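第5章 手で持つグリッパと、やわらかいものの約束ごと

前の章では安全柵だの非常停止だの、わりと重たい話が続きました。読むほうも疲れたでしょうが、書くほうもけっこう疲れました。なのでこの章は台所に引っ越します。パンとハムとレタスです。気楽でしょう?

と言いたいところなんですが、私がこの仕事を始めてからいちばん多く規則を書き直したのは、じつは食べ物を扱う作業なんです。溶接のときより多い。金属の板は昨日も今日も同じ形をしていてくれますが、レタスはそうはいきません。葉っぱは一枚ずつ大きさが違うし、置いておけばしおれるし、つかみ方が悪いと破れます。それを人が手持ちのグリッパでつかんで、その動きをあとでロボットに学ばせる。となると、人の側に「こうやる」という約束がないと、集まった記録はてんでばらばらになります。

私がベムホルムの作業場に通っていたころ、最初にもらった手順書には、皿の上のものを皿の上に移すこと、とだけ書いてありました。それだけ! マエル・ロスと私は同じ手順書を読んで、同じテーブルに向かい、まるで違うことをしていました。私は葉の真ん中をつかみ、マエルは根元の白いところをつかむ。私は移し終えたらすぐ手を引き、マエルは形を整えてから引く。どちらも手順書には違反していません。こういうとき、悪いのは作業者でしょうか。私は手順書のほうだと思います(もちろん、私がそう思いたいというのもあります)。

この章で扱うのは、その手順書をどう書くかという話です。設計の数式はほとんど出てきません。第3章で挫折しかけた人も、ここからは大丈夫。ただし規則の文章を自分で書いてもらう課題がありますから、そこは覚悟してください。
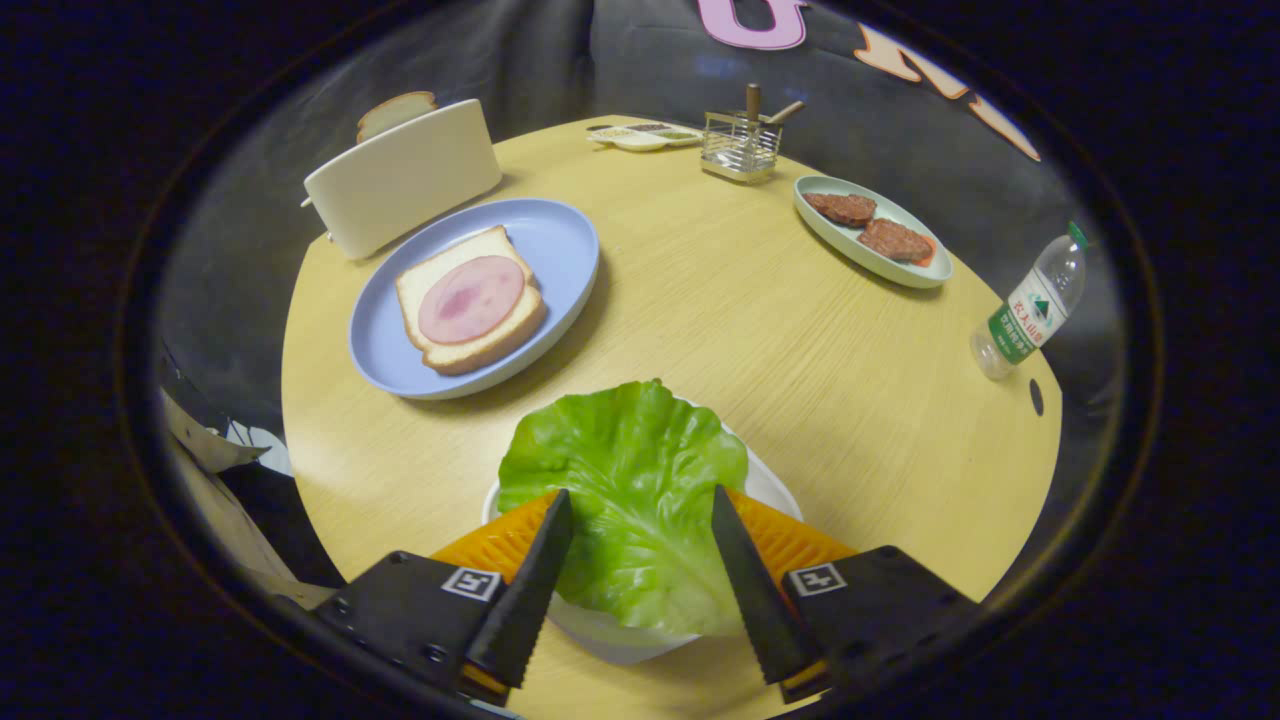 規則を書くとき、私はまず「何が見えていないと困るか」から始めます。力の強さや速さはそのあとでいいんです。手持ちのグリッパでは、手元のカメラに映るものが記録のほとんど全部ですから、そこに映らなかったことは、あとからどれだけ頑張っても取り戻せません。たとえば左右の爪の台座には白黒の小さなマーカーが一枚ずつ付いていて、これで爪の開き具合を読み取ります。上の場面ではレタスの葉がずいぶん大きいのに、マーカーは両方とも見えていますよね。ここが隠れてしまうと、爪が閉じているのか開いているのか、記録の上ではわからなくなります。だから規則の一行目は「つかむ対象でマーカーを隠さない」。レタスをつまんで気分よく手首を返したら葉がひらりとマーカーにかぶさる、というのは私も何度もやりました。やった本人はまず気がつきません。

二行目に来るのは、食材に触れる面のことです。オレンジ色のやわらかい部分と、ぎざぎざの付いた黒い爪。つかみ方によっては、どちらも葉に当たります。ということは、両方とも「食材に触れる面」として扱わないといけない。当たり前に聞こえるでしょう? でもアホネンの工房で古い手順書を読ませてもらったら、拭く場所として書いてあったのは爪の先だけでした。書いた人の頭の中では、ものに触るのは爪の先だったんですね。実際の手は、書いた人の頭の中よりずっとおおざっぱに動きます。溝のある面には細かいかすが残りやすいので、私は「拭く」と「溝を確認する」を別の行に分けるようにしています。一行にまとめると、たいてい後ろ半分が忘れられます。

ここで言葉をひとつ決めておきます。この章で「一回」と書いたら、決められた開始の配置から手を動かし始めて、決められた終わりの配置で手を止めるまでのことです。途中で葉を落として拾い直しても、一回は一回。ただし拾い直したという印を付けます。落としたから無かったことにする、というのはいけません。なぜいけないかは5.3節でしつこく書きますので、いまは飲み込んでください。

5.1 開始の配置を言葉にする

さて、テーブルの上です。道具と食材が並んでいて、あとはつかむだけ、という状態を思い浮かべてください。みなさんならこの配置を、電話の向こうの人にどう伝えますか。

フルヘンシオ・パストルは、私が知るなかでいちばん配置の説明がうまい人です。アンロウの研修で彼がやらせた練習がおもしろくて、二人一組になって背中合わせに座り、片方が自分のテーブルの様子を口で言い、もう片方がそのとおりに並べるんです。制限時間なし、質問もしてよし。それでもぜんぜん合いません。「皿の右にトングを置いて」と言われて、柄をどちらに向けるかで手が止まる。「奥」と言われて、どのくらい奥なのか迷う。私の組なんて、相手が「手前」と言うたびに私が逆に動かしていました。向かい合わせのつもりで聞いていたんですね。恥ずかしかったなあ。

この練習から出てくる書き方の約束は、次のようなものです。

方向は、作業者がグリッパを持って立つ位置から言う。手前、奥、左、右。図を付けるなら、図の下側をかならず手前にする。

つかむもの、乗せる先のもの、動かさないものを分けて書く。サンドイッチなら、レタスはつかむもの、パンの載った皿は乗せる先、トースターは動かさないものです。

動かさないものにも、置いてよい範囲を書く。動かさないのだから書かなくていい、と思うと、次の回にはなぜか位置がずれています。誰も触ったつもりがないのに。

向きのあるものは、向きまで書く。飲み物のボトルのように寝かせて置けるものは、立てるのか寝かせるのか、キャップはどちら側か。

変えてよいものは「変えてよい」とはっきり書く。黙っていると、まじめな人ほど毎回ぴったり同じに並べます。それで済む仕事もありますが、学習用の記録では、皿の位置が少しずつ違うほうがありがたいことも多いんです。

最後のひとつは、ちょっと立ち止まってほしいところです。規則というと、ばらつきを減らすためのものだと思いますよね。私もそう教わりました。でもロボットに学ばせる仕事では、ばらつかせてよいところと、そうでないところの境目を書くのが規則の役目になります。皿の位置はばらつかせる。マーカーの見え方はばらつかせない。葉の大きさはばらつかせる。終わりの判定はばらつかせない。この線引きがあやふやなまま人数だけ増やすと、あとで泣くことになります。

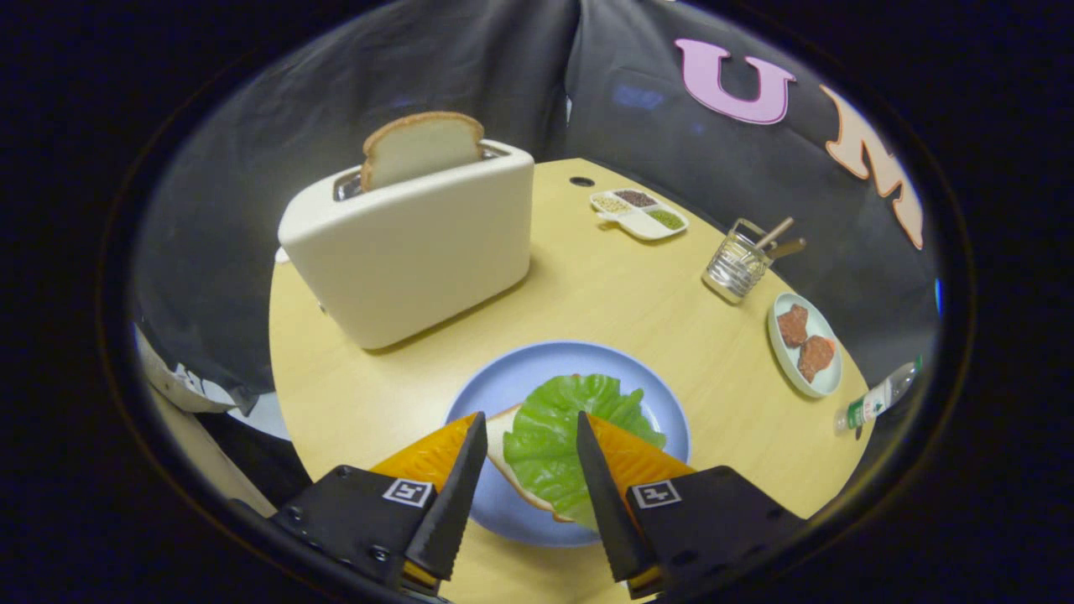 5.2 「終わり」は誰が決めるのか

泣いた話をします。テコの仕事でした。レタスをパンに乗せる作業を3000回ぶん集めて、さあ使おうという段になって、シャオチン・タンが記録を見直してくれたんです。彼女はそのとき途中から加わったばかりで、だからこそ目が新しかったんでしょう。昼過ぎに私の席に来て、「これ、終わってますか」と画面を指しました。

葉はパンの上にあります。でも爪がまだ葉を挟んだままなんです。記録した人は、葉がパンに着いたところで終わりだと思って止めていた。別の人の記録では、爪を開いて、手が皿から離れたところで止まっている。どちらの人も、毎回きちんと同じところで止めていました。自分のなかでは一貫していたわけです。数え直したら、挟んだまま止まっている記録が339回ぶんありました。そのまま学ばせたら、ロボットは葉を放さなくてもいい場合があると覚えてしまうかもしれません。結局その339回は分けて保管し、学習には使いませんでした。もったいないですよ、ほんとうに。

手順書にはなんと書いてあったか。「レタスをパンの上に置く」です。ああ、また私の書いた一行だ。「置く」という日本語は、着いた瞬間も、手を放した状態も、両方言えてしまうんですね。英語版を作っていたテレーズ・ホーソーンに聞いたら、英語でも同じことで揉めたそうです。

それ以来、終わりの条件は次の順に書いています。まず対象がどこにあるか。次に爪がどうなっているか。それから手がどこにあるか。最後に、その状態で止まっている長さ。レタスの例ならこうなります。

「葉の一部がパンに重なっている。左右の爪は開き、葉に触れていない。グリッパは皿の縁より手前に戻っている。この状態で2秒止めてから記録を終える。」

くどいでしょう。くどいんですが、この四つの文のどれかを抜くと、抜いたところから解釈が分かれます。試しに隣の人と、三つ目の文だけ消したものを読み合ってみてください。手をどこまで引くか、たぶん意見が割れます。

もうひとつ気をつけたいのが、「きれいに」「まっすぐ」「しっかり」のような言葉です。レタスをきれいに乗せる、と書いてあれば、誰でもなんとなくわかった気になります。でもレタスの縁はもともと波打っていて、パンからはみ出すものです。はみ出したらきれいじゃないのか? ある人はよしとし、ある人は二度三度と直します。直す動作が入った記録と入らない記録が混ざり、しかもその違いに印が付いていない、ということが起きます。きれいさを求めたいなら、はみ出しをどこまで許すかを書く。求めないなら、その言葉を消す。私は消すほうが多いです。 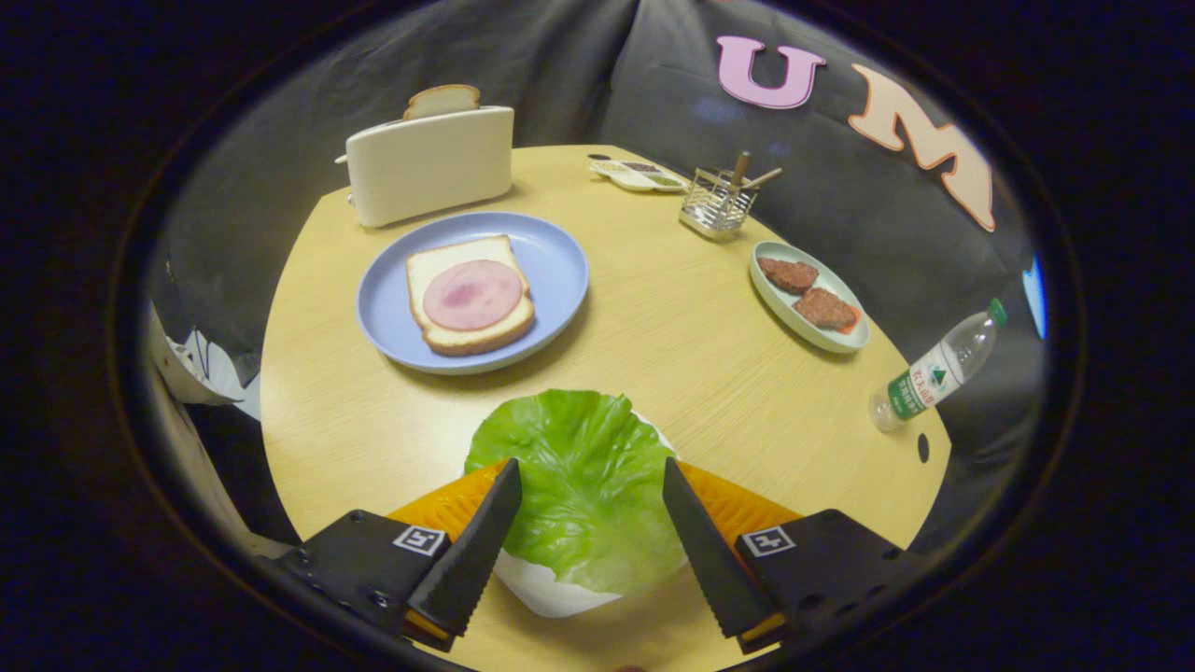
それから、終わりの判定を作業者ひとりに任せるかどうか。これは現場の人数にもよるので、正解をひとつ挙げるのは避けます。私の好みを言えば、作業者がその場で印を付け、別の人があとから映像で抜き取って確かめるやり方です。全部を見直すのはしんどいし、見直す側もだんだん目が甘くなります。抜き取りで食い違いが見つかったときに、作業者を呼んで叱るのはやめましょう。先に手順書のその行を開いて、二人で声に出して読む。読み方が違っていたら、直すのは文のほうです。読み方が同じで、それでも食い違っていたら、そこで初めて手の動かし方の話になります。

手順書を直したら、版の番号を変えて、どの回からその版なのかを記録に残します。これを忘れると、同じ作業のはずなのにある時期から手の引き方が変わっている、という謎の記録ができあがります。私のいちばんひどい例では、手順書が37版まで行って、そのうち番号を付け忘れた版が間に挟まっていました。四月に入ってきた人に「どれが最新ですか」と聞かれて、すぐに答えられなかったんです。あれ以来、古い版は作業台のそばから必ず片付けています。残しておくと、人は読み慣れたほうを手に取りますから。

次の節へ進む前の課題

題材はサンドイッチでも、おにぎりでも、弁当箱の仕切りでもかまいません。台所にあるやわらかいものをひとつ選んで、それを皿から皿へ移す作業の手順書を、開始の配置と終わりの条件だけで書いてください。途中の手の動かし方は書かないこと。書けたら、その作業を見たことのない人に渡し、何も口を出さずにやってもらいます。口を出したくなった箇所は、そのつど余白に書き留めておいてください。5.3節では、その書き込みを手元に置いたまま、失敗した回の印の付け方に入ります。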